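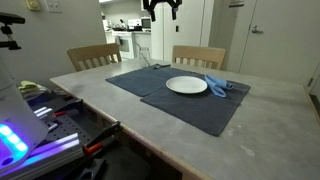

Search this site Enter keyword Go

The Neves Project: frequently asked questions

What are you studying?
Favours. Who lends what to whom in Endham, how long it stays lent, and how people ask for it back without appearing to ask. Anthropologists call this reciprocity. Endham calls it "that business with the ladder".

Are you going to write about me?
Only if you've signed the form. Names are changed and so are streets. Past readers have still recognised their brothers-in-law at once, and we have no form for that.

Do I get paid?
No. We did discuss it in February, at length, and decided that paying people to talk about favours would spoil the thing we came to look at. You get tea and a copy of the report.

Why Endham and not Stistodville?
Stistodville has 3320 residents and we have two fieldworkers. Endham has 721 and a bus.
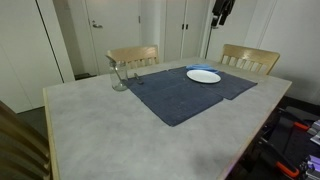 Dark blue mats on a grey-topped table.

How long does an interview take?
We say an hour. The longest so far ran to almost nine, with a break for lunch, and concerned a hedge trimmer.

Isn't it rude to write down what people owe each other?
A bit, yes. Vasco Nogueira, who leads the project, grew up in a village where everyone kept such a list in their heads and would have denied it under oath. You can read our notes on your own interview and strike out anything you like.

What is Adoron?
The software we keep transcripts in. It has opinions about spelling.

Can I withdraw?
At any point before the report is printed. After that we can only apologise.

Shared 9 times

2 comments

hillside_jan, Sun 19 May
It was my ladder.

P. Endham
Is the report out yet? I signed in good faith and I'd like to know what I said.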